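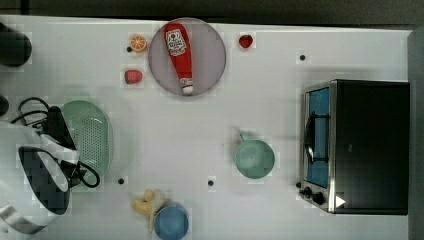 "You can't bribe it," said Iolanda Pacheco. "I tried talking nicely to it all through April."

Khrystyna-Mariia Pasichnyk laughed and pulled her stool closer. She had come all the way from Brastham to see Bravo clear a table, and she would have sat there until midnight. At home she had 2 boys and a sink that never emptied. A machine that could put the ketchup away! She had dreamed of less.

"So what can it do today?"

"Today, the colander. If we're lucky."

The colander was the villain of the Watthorpe kitchen. It was light, it slid, and it was full of holes, and Bravo had strong feelings about holes. The logbook was up to try 3296, and a good share of those pages just said "colander" in Iolanda's tired handwriting.

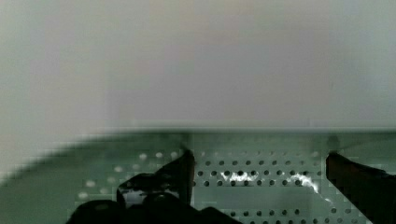
"Why not start with a cup?" Khrystyna-Mariia asked.

"We did cups. Cups are wonderful now. I could cry about cups." Iolanda tapped the log. "But think about your own kitchen. How much of it is cups?"

Khrystyna-Mariia thought about it. Pasta night, the strainer dripping on the counter, one boy yelling for cheese. The arm crept down, stopped, and tilted its wrist a little, the way her grandmother used to look over a fish at the market.

"Oh, it's thinking!"

"It's slow, is what it is. More than 600 seconds for one dish, last time."

"My oldest takes a week." 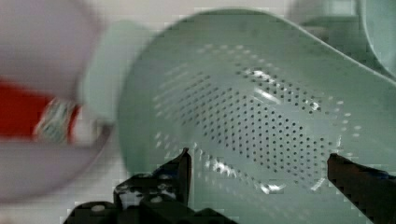 Iolanda had her chin on her fists by then. Purkirano wanted an answer by the end of the summer: could it do chores yet, yes or no? She had started the letter 3 times. Some chores, she kept writing. Some days. And you should see it on those days - you really should.

"Go on," Khrystyna-Mariia whispered to the arm. "Go on, sweetheart, get the rim."

"I told you, it can't hear you."

"I know that," she said, and leaned in closer.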